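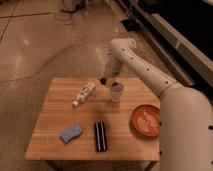
A Prakano tabletop arm at work over a clear plastic cup at the Aerts test hall.

PRAKANO PAUSES TABLETOP ARM UNITS AFTER GRIPPER RELEASE FAULT

Free software update and inspection offered to all owners

TRANDELL, 28 Aug 2021 - Prakano is asking customers to stop using its tabletop robot arms until a software update has been installed. A fault in the gripper control can cause the fingers to open without a command while the arm is moving. The notice covers 394 arms delivered since February.

The company has received 4 reports of the fault from customers. In three of them the arm dropped a light object onto the table or the floor. In the fourth, a glass jar fell and broke, and an operator was treated for a small cut to the hand. The operator returned to work the same day. No other injuries have been reported.

What happened

The arm checks the position of its fingers many times a second. If it loses contact with the finger sensor for a short time, it is supposed to hold its grip and stop. In the affected software, a lost signal during a fast move was read as a request to reset the gripper. The reset opens the fingers fully. The arm then carried on to its next position with nothing in its grip, and gave no warning on the operator's screen.

The fault was introduced in a software version released in February. Arms still running an older version do not have it, but owners should check the version number before going back to work. It is shown on the start screen under "System."

Engineers were able to repeat the fault at the Aerts test hall, where the arms are run on everyday items such as cups, bottles, sponges and plates. Over 488 test runs with the sensor signal cut on purpose, the gripper opened in 30. All of those were fast moves. The hall will go on testing the update with the same kinds of items.

"We should have caught this before the software went out," said Roel Peeters, head of product safety at Prakano. "Our release tests cut the sensor signal with the arm standing still. They did not cut it during a fast move. That test has now been added, and no version will ship without it."

What owners should do

Stop the arm, remove anything held in the gripper, and switch off the power at the base. Do not reach under the gripper while it is holding an object. The emergency stop works normally and is not affected by the fault, but it does not prevent the fingers from opening if the signal has already been lost.

The update takes one visit from a technician, who will also inspect the sensor cable at the wrist and replace it if it is worn. There is no charge for the visit or the parts. Customers who bought through the distributor Prulosent will be contacted by Prulosent directly. All others will hear from Prakano's service desk in Trandell.

Lowering the speed setting makes the fault less likely but does not remove it. Prakano does not accept a lower speed as a replacement for the update.

Owners who have seen a gripper open unexpectedly are asked to report it, even if nothing was damaged, and to keep the arm's log file. Deliveries of new arms are on hold until the update has been loaded at the factory.

Press contact: Roel Peeters, Product Safety, Prakano, Trandell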